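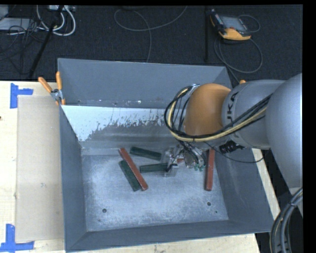

## Nolach bin picking kit, week one-ish

OK so the Nolach kit finally came and I've had a few evenings with it plus one long afternoon when I should have been doing invoices. Quick notes while I still remember stuff. Will fix typos later (won't).

For anyone new - we've got a KUKA in the shop and I've been looking for a bin picking package that doesn't need an integrator parked at my desk for a month. Looked at three. Vuvmont wanted a site visit before they'd even quote. Undetti quoted fast but it was software only, bring your own gripper, bring your own everything. Nolach sells the gripper, the software and a starter set of parts in one go, so that's what I bought. Own money, no discount, nobody's sponsoring this.

## Setup

Manual says half a day. Took me most of two. Mostly cables. The gripper side is fine, the bolts go where the drawing says, but the cable routing page is one tiny diagram and then you're on your own. I ended up looping everything around the wrist with plenty of slack and then running the wrist through its full rotation at crawl speed to see what snagged. Do that. Do it before you turn the speed up.

Bin is a plain metal one with sloped sides. There's a spring clamp on the rim, orange handles, works great. I put blue tape corners down on the table too.

Software install was easy, 4 screens and a reboot. Then a license server thing that wouldn't talk to my laptop until I turned the firewall off and on again. Support told me to do exactly that, so I guess it's a known thing?

## The blocks

Starter parts are plain blocks, green ones and long skinny red ones. Looks like a toy set. I was a bit annoyed at the price of them tbh, but they're a decent test. Long parts lying across each other at an angle, against a sloped wall, is pretty much what my real parts do.

Ran 606 pick attempts over the week, kept a tally in a spreadsheet. 562 good. I'm counting good as picked and placed without me touching anything. The rest were a mix:

- two blocks stuck together, gripper closes on both, drops one halfway
- part too close to the bin wall and the planner just gives up
- a few where it grabbed air. No idea. Lighting maybe

The wall thing is the big one for me. When a part leans up on the slope the software would sooner skip it than try a funny angle. There is a setting for it, "approach tolerance", burried under Advanced. Loosen it and you get more picks but the wrist gets awfully close to the metal. I loosened it a little and stood next to the stop button for an hour.

The scuffs in the bottom of the bin didn't seem to bother the vision at all, which I did not expect. Shiny bare metal usually kills these systems. Points for that.

## Speed

Slow out of the box. You can queue up to 6 picks ahead, and that helps when parts are well spread, but with long ones crossed over each other it has to look again after every grab anyway. So don't buy it for the number on the brochure.

## Support

Emailed them twice. First answer came from Yulan Qiu, same day, with an updated cable drawing that should really be in the box. Second one (the grabbing air question) took longer and was basically "please send logs". Sent logs. Waiting.

Zeyu Yu from Ye came by to look at it too, they run an older version on a smaller arm. He says the wall picks were way worse before the last update, and that the gripper pads wear quicker than the manual claims. Haven't hit that yet. He also moved my pendant and I spent ten minutes looking for it.

## Would I buy it agian

Probably yes. If your parts are blocky and you can live with the odd one left at the bottom, it's a solid kit and you'll be picking by day three. If you have to empty the bin every single time - wait. There's supposed to be a planner update in December that deals with the walls, and I'd want to see that first.

Things I still need to do: real parts, not the blocks. A deeper bin. Find out what the second output on the gripper is for, the manual mentions it once and never again. And redo that wrist loop, it works but I don't love it.

If you've got one of these and you've messed with approach tolerance, tell me what number you landed on. Comments are open, they get held for approval so give it a day.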